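用校验和清单管理长期存档目录

作者:Kumudini Kodikara
最后修订:9月3日

适用范围

本文说明如何为一个长期存放、很少改动的文件目录建立校验和清单,并用这份清单完成三类日常工作:检查文件是否损坏,找出新增、删除和移动过的文件,核对副本与原件是否一致。所有操作在命令行完成,只用到 find、sort、xargs、sha256sum、comm、join 等常见工具。文中命令在 Linux 的 bash 下测试。macOS 自带工具的参数有差异,见文末“平台差异”。

文中的目录取自笔者维护的存档,名为 Prendska,含文件 3,935 个,主盘挂载在 /mnt/prendska,副本放在另一台主机 Drekura 上。读者请自行替换路径。

本文不涉及备份软件的选择,也不涉及文件系统自带的校验功能。使用 ZFS 或 Btrfs 的读者仍然可以保留一份独立清单,它在更换文件系统、把数据交给第三方或从冷备份恢复时有用。

一、准备

1. 确认存档目录中没有正在写入的文件。下载目录、同步客户端的缓存目录、编辑器的临时目录应先移出。

2. 在存档根目录下建立一个子目录存放清单:

cd /mnt/prendska
mkdir -p .manifest

清单目录本身不进入清单,后面的命令会排除它。

3. 统一排序规则。sort、comm 和 join 的结果都受区域设置影响,同一份文件列表在中文环境和 C 环境下排出来的顺序可能不同,两份清单一比就会出现大量假差异。每次开始前执行:

export LC_ALL=C

该设置只影响当前会话。中文文件名按字节处理,不影响校验结果,个别工具在终端上显示时可能把中文转成八进制,属于正常现象。

4. 检查文件名。含换行符或反斜杠的文件名会让清单格式复杂化,sha256sum 遇到这类文件名时会在行首加一个反斜杠并对文件名转义,后面按固定列截取路径的命令就会错位。先查一遍:

find . -name '*\\*' -print
find . -name $'*\n*' -print

两条命令都没有输出即可继续。有输出则先改名。空格、括号、中文标点不需要处理。

二、生成基准清单

find . -type f ! -path './.manifest/*' -print0 | sort -z | xargs -0 sha256sum > .manifest/base.sha256

各部分作用如下。-type f 只取普通文件,符号链接、套接字和设备文件不进入清单。-print0 与 sort -z、xargs -0 配合,以空字符分隔文件名。输出文件每行一个条目,前 64 个字符为散列值,接着两个字符为分隔,从第 67 个字符开始是路径。

路径必须是相对路径。如果写成 find /mnt/prendska,清单里就是绝对路径,换一个挂载点后整份清单无法直接使用。

完成后核对条目数:

wc -l < .manifest/base.sha256
find . -type f ! -path './.manifest/*' | wc -l

两个数字应当相等。不相等时,常见原因是某些文件没有读权限,sha256sum 会在标准错误中报告,但不中断。建议把标准错误单独留一份,在命令末尾加上 2> .manifest/base.err,完成后确认该文件为空。

关于算法。MD5 仍能发现随机损坏,速度也够用,但不能防止有意构造的碰撞,新建的清单没有理由再用它。机械硬盘上的瓶颈通常在读盘,换更快的算法收效有限。已经有一份旧 MD5 清单的,先用旧清单校验一遍,通过后再生成新清单,否则等于把可能已经损坏的内容固定为基准。

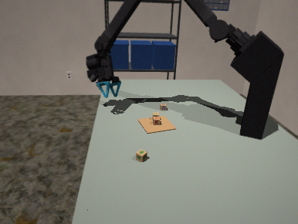
三、保护清单本身

清单只有一份且和数据放在同一块盘上时,盘坏了清单也没有了。最低限度的做法是把清单复制到另外一处,并记录清单文件自身的散列值:

sha256sum .manifest/base.sha256

把输出抄进工作日志或随便哪个不在这块盘上的文本文件。以后打开清单之前先比对这一个值。

清单生成后设为只读:

chmod 444 .manifest/base.sha256

只读位挡不住 root,也挡不住 mv,它的用途是避免在写命令时把大于号指错文件。笔者在三月份就这样覆盖过一次基准,后来靠 Drekura 上的副本找回。

需要分发给多人校验时,可以按行切开:

split -l 3000 -d --additional-suffix=.sha256 .manifest/base.sha256 .manifest/part-

以 Prendska 为例,每段上限 3,000 行,得到 part-00 和 part-01 两个文件,每个都可以单独拿去校验。切分文件不要作为正式基准保存,用完删除。

四、定期校验

在存档根目录执行:

sha256sum -c --quiet .manifest/base.sha256 > .manifest/check.log 2> .manifest/check.err

--quiet 使通过的文件不输出,日志里只留失败条目。失败分两种:

路径后为 FAILED,表示文件可读,内容与基准不同。
路径后为 FAILED open or read,表示文件打不开或读取中断,可能是文件已不存在,也可能是权限或硬件问题,需要结合 check.err 判断。

分别统计:

grep -c ': FAILED$' .manifest/check.log
grep -c ': FAILED open or read$' .manifest/check.log

命令的退出状态也可以直接使用。全部通过时为 0,有任一失败时非 0,适合写进脚本:

if ! sha256sum -c --status .manifest/base.sha256; then
 echo "校验未通过" | mail -s "prendska" root
fi

mail 需要本机已配置好发信,没有的话改成写日志。

校验时读取的内容有可能来自内存中的页缓存,刚刚复制完就校验尤其如此。要确认盘上的数据,应先卸载再重新挂载,或者在 root 下执行:

sync
echo 3 > /proc/sys/vm/drop_caches

外置硬盘直接拔插一次更省事,拔之前正常卸载。

校验频率视介质而定。常年通电的盘每季度一次即可,离线保存的盘每次上架时校验。过于频繁的全盘读取对老旧机械盘没有好处。

五、处理失败条目

不要看到 FAILED 就立刻从副本覆盖。按下面的顺序处理。

第一步,对失败的文件重新计算一次散列值,与日志中的情况对照。两次结果不同,说明问题出在读取路径上,优先检查数据线、硬盘盒和内存。内存有问题时,继续复制文件只会制造更多坏文件。

第二步,看修改时间:

stat -c '%y %n' 文件名

修改时间晚于基准清单的生成时间,多半是有程序写过它。音乐播放器改写标签、图片浏览器写入旋转信息、办公软件打开后自动保存,都会改变内容。修改时间早于基准而内容变了,按损坏处理。

第三步,在副本上计算同一文件的散列值,与基准一致时才用副本恢复:

rsync -a --checksum drekura:/srv/prendska/路径 ./路径

--checksum 不能省。rsync 默认只比较大小和修改时间,静默损坏的文件两者都没变,默认模式会直接跳过。

第四步,恢复后对这些文件单独复验:

grep -F './路径' .manifest/base.sha256 | sha256sum -c -

笔者最近一次校验得到 21 个 FAILED,全部在同一个子目录,修改时间一致,查下来是标签编辑器的批量写入。这类改动如果是需要的,就进入下一节,更新基准。

六、找出新增、删除和移动

sha256sum -c 只检查清单里已有的条目,新增的文件它完全不管。要得到完整差异,需要再生成一份当前清单:

find . -type f ! -path './.manifest/*' -print0 | sort -z | xargs -0 sha256sum > .manifest/now.sha256

然后取出两边的路径:

cut -c67- .manifest/base.sha256 | sort > /tmp/base.paths
cut -c67- .manifest/now.sha256 | sort > /tmp/now.paths

新增的文件:

comm -13 /tmp/base.paths /tmp/now.paths

从原位置消失的文件:

comm -23 /tmp/base.paths /tmp/now.paths

移动或改名的文件会同时出现在两份结果里,一边算新增,一边算消失。要把它们挑出来,用散列值作键连接两份清单:

sort .manifest/base.sha256 > /tmp/b
sort .manifest/now.sha256 > /tmp/n
join /tmp/b /tmp/n | head

join 以第一列为键,输出中依次是散列值、旧路径、新路径。路径含空格时,输出里分不清旧路径在哪里结束,可以先用 sed 把分隔换成制表符:

sed 's/^\(.\{64\}\) /\1\t/' .manifest/base.sha256 | sort > /tmp/b
sed 's/^\(.\{64\}\) /\1\t/' .manifest/now.sha256 | sort > /tmp/n
join -t $'\t' /tmp/b /tmp/n | awk -F '\t' '$2 != $3'

最后的 awk 去掉没有移动的文件。注意有重复内容的文件会产生交叉配对,甲对乙、乙对甲各出一行。遇到大量这类输出时,先做第七节的查重。
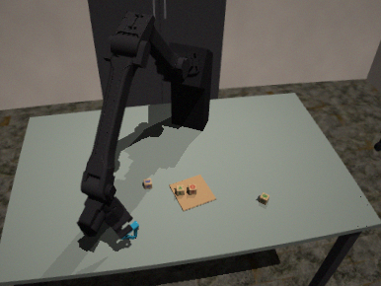
内容改动而路径不变的文件,用路径作键比较。更简单的办法是直接看 check.log,结果相同。

确认所有差异都合理以后,更新基准:

mv .manifest/base.sha256 .manifest/base.old.sha256
mv .manifest/now.sha256 .manifest/base.sha256
chmod 444 .manifest/base.sha256

旧基准至少保留到下一次校验通过。更新后重新记录基准文件自身的散列值,并替换异地的那份拷贝。这一步容易漏掉。

七、查重

散列值相同即内容相同,清单可以直接用来查重:

sort .manifest/base.sha256 | uniq -w64 -D

-w64 表示只比较前 64 个字符,-D 输出全部重复行。只要数量时,在后面接 wc -l。在 Prendska 上,这条命令输出 462 行。

零字节文件的散列值全部相同,会聚成一大组,多数是程序留下的占位文件。单独列出:

find . -type f -size 0 ! -path './.manifest/*'

不要根据查重结果自动删除。同一个封面图放在几个目录里是有用的,一份授权文本随每个软件包各带一份也是正常的。需要省空间时可以考虑硬链接,但硬链接的文件一处改动处处改动,对存档来说是否合适,由使用者决定。笔者不用。

查重针对的是逐字节相同的文件。同一张照片以不同质量另存,或者同一份文档重新导出,散列值都不同,这个方法查不出来。

八、核对副本

把基准清单复制到副本主机,在副本的根目录校验:

scp .manifest/base.sha256 drekura:/tmp/
ssh drekura 'cd /srv/prendska && sha256sum -c --quiet /tmp/base.sha256'

计算在远端进行,网络上只传清单和失败条目,适合慢速链路。副本里多出来的文件仍然要按第六节的方法在远端另行比较。

如果副本是加密容器或压缩包,散列值应当对展开后的文件计算。容器文件自身可以另做一份单条清单,用于判断容器在搬运中有没有损坏,两者用途不同,不要混放。

FAT32 和 exFAT 上的副本还要留意文件名。这两种文件系统不区分大小写,README 和 readme 只能留下一个,校验时表现为其中一个 FAILED。冒号、问号等字符在复制时也可能被替换,表现为 FAILED open or read。

九、平台差异

macOS:较早的版本没有 sha256sum,可用 shasum -a 256 代替,生成和校验的格式兼容。自带的 uniq 没有 -w 和 -D,stat 的参数也不同。安装 coreutils 后命令带 g 前缀,例如 gsha256sum。另外应在 find 中排除 .DS_Store:

find . -type f ! -name .DS_Store ! -path './.manifest/*' -print0

macOS 的文件名还有 Unicode 规范化的问题。HFS+ 会把带变音符号的字母和部分假名、谚文保存为分解形式,复制到 Linux 后与原清单逐字节不同,看起来一样的名字却报找不到。汉字文件名一般不受影响。

Windows:PowerShell 的 Get-FileHash 默认即为 SHA256,但输出为大写,路径使用反斜杠,不能直接与本文的清单比较。建议在 WSL 中执行本文命令。

BusyBox:sha256sum 支持 -c,不支持 --quiet,可以用 grep -v ': OK$' 过滤。

十、常见问题

清单生成到一半中断怎么办?

删除重来。数据量很大又经常中断的,可以按一级子目录分别生成,最后用 cat 合并再按路径排序:

cat .manifest/dir-*.sha256 | sort -k2 > .manifest/base.sha256

清单是否要记录修改时间和权限?

sha256sum 的格式不含这些。需要时另外保存一份:

find . -type f ! -path './.manifest/*' -printf '%T@ %m %s %p\n' | sort -k4 > .manifest/meta.txt

能不能并行计算?

固态硬盘可以,在 xargs 后加 -P 4 -n 32,输出重定向前再排序一次。多个进程同时写同一个管道,条目的先后次序不固定,极少数情况下行会交错,因此生成后必须核对行数。机械硬盘不要并行,磁头来回寻道会更慢。

为什么校验通过了,文件却打不开?

清单只能证明内容与生成基准时相同。建立基准时文件已经损坏的,校验照样通过。压缩包可在建立基准前用 unzip -t 或 7z t 测试一遍,FLAC 用 flac -t。

修订记录

补充 BusyBox 一段。
第六节的 sed 写法改为固定长度匹配,原写法遇到路径中有两个连续空格时会出错。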